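What Do Robots Do All Day? Notes From an Open Day

Ever tried to put your shoes away with mittens on? Kind of like that for a robot. Every day.

We went to the open day at Trullmont on November 5, 2019. Got there late, ran in, coats still on. The job going on was shoes. Slides and slippers, and a rack with a top shelf and a bottom shelf.

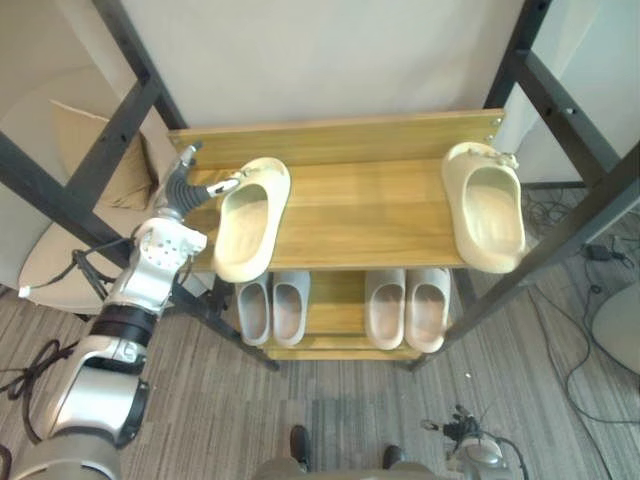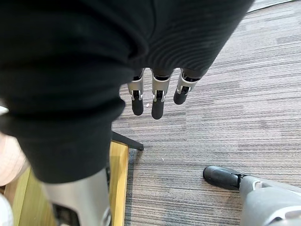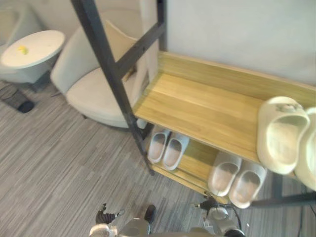

Fitriani Ngau: My daughter asked why they don't pick something harder, like cooking. Then she tried lining up her own shoes at home with just two fingers on each hand and changed her mind pretty quick.

Good test! Try it.

OK so why are shoes hard. You look at a slide and you know which end your toes go in. You didn't have to think. A robot has to work that out from a camera picture, which is really just a big grid of colored dots. Turn the shoe sideways and all the dots change. Same shoe, new dots.

Then there's grabbing. Squeeze too hard and a soft shoe bends. Too gentle, it slips. Your fingers feel that and fix it before you even notice. Robots need sensors for that, or lots and lots of practice.

And then letting go! Sounds easy. But you have to put the shoe down flat and straight, not on top of the next one, not half off the shelf.

Robot words to know

Gripper - the part that holds things. Some have 2 jaws, some have fingers like you.

Joint - a place where the arm bends. Your elbow is one.

Sensor - a part that notices stuff, like light or a push.

How does it practise? One way is that a person moves the robot's arms thru the job, over and over, and the computer saves every try. The guide told us one job they did back in February took 277 tries. For one job!! I would of quit.

Can you do this at home? Sort of. Put 5 shoes in a pile. Close one eye, use kitchen tongs (ask first). Get them in a row, toes all the same way. Have a friend time you, then swap.

Next up: we're going to Valdebenito to see how robots pack boxes. Send questions before then please, short ones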